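Ticket: Sedgwick dispatch feed, incident records duplicated and address missing
Opened by: Dendamside control room
Assigned to: Ilango Thevar
Priority: 2
Status: Resolved, monitoring

Summary

Since the October release, warrant and search incidents logged at the Dendamside desk are appearing twice on the public incident page. The second copy has no street address and shows the status "Officers en route" after the job has been closed. Press office has had calls from two local papers asking whether there was a second search in Handville. There was one.

Environment

Zandley incident logger, desk build
Sedgwick feed server, primary and standby
Public page refresh interval: 3 minutes
Affected categories: warrant, search, cordon. Traffic and missing person records are clean.

Log

Entry 1. Reproduced on the test desk. Created a warrant record, saved it, added a cordon note, closed it. Public page showed one record after the first refresh and two after the next. The extra record carries the same incident number with a trailing space, so the page treats it as a new one.

Entry 2. Compared the outgoing messages with the desk database. The database holds a single row. The trailing space is added after the record leaves the desk, which rules out operator typing. Asked Dendamside to stop deleting the extra records by hand, as each deletion triggers a resend.

Entry 3. Restarted the feed service on the primary. No change. Switched to standby for one hour. Duplicates continued at the same rate. Switched back.

Entry 4. Pulled the retry queue. It held more than 1,000 messages, nearly all of them cordon updates. The oldest dates from the evening the release went in. Each one was rejected by the page for a missing address field and then retried in the old message format. The old format pads the incident number to 12 characters. Our current numbers are 11 characters long, hence the space.
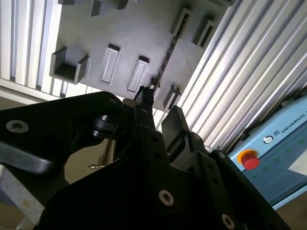 Entry 5. Traced the missing address. The release added a rule that hides the house number on warrant and search records until the duty inspector approves it. The rule works on the first message. On a cordon update it removes the whole address block, including the street and district, and the page then rejects the message. Confirmed on the test desk with 18 sample records. All failed the same way.

Entry 6. Changed the rule so that only the house number is blanked. Street and district stay in place. Turned off the fallback to the old format for all three categories. Ran the same samples again: no rejections, no duplicates, house number hidden on every record until approval was given.

Entry 7. Dendamside asked whether any full address had been published before approval. Searched the page history for the affected categories. Found none. The fault removed too much text in every case and never too little. Sent the search output to the press office at their request.

Entry 8. Fix applied to the live primary on 8th February, then to standby. Retry queue exported to the archive share and emptied. Did not replay it — the messages are out of date and the closed incidents are already correct in the database.

Entry 9. Removed the duplicate records from the public page with the bulk tool. The tool skips any record with a reader alert attached, and there were a few of these in Handville. Removed them one at a time with alerts muted so that subscribers would not get a message about an old search.

Root cause

Address rule applied to the whole block on update messages, combined with a fallback format that should have been retired when the incident numbers changed.

Open items

Zandley to confirm whether the fallback can be taken out of the desk build completely. Request sent, no reply yet.
Alert needed on retry queue length. The queue was growing for months with no warning on the console.
Desk guide still tells operators to delete and re-enter a record if the address looks wrong. Replacement wording is with the Dendamside shift lead.

Ticket stays in monitoring until Zandley answers. Any new duplicate should be added here with the incident number and the time it was first seen on the page.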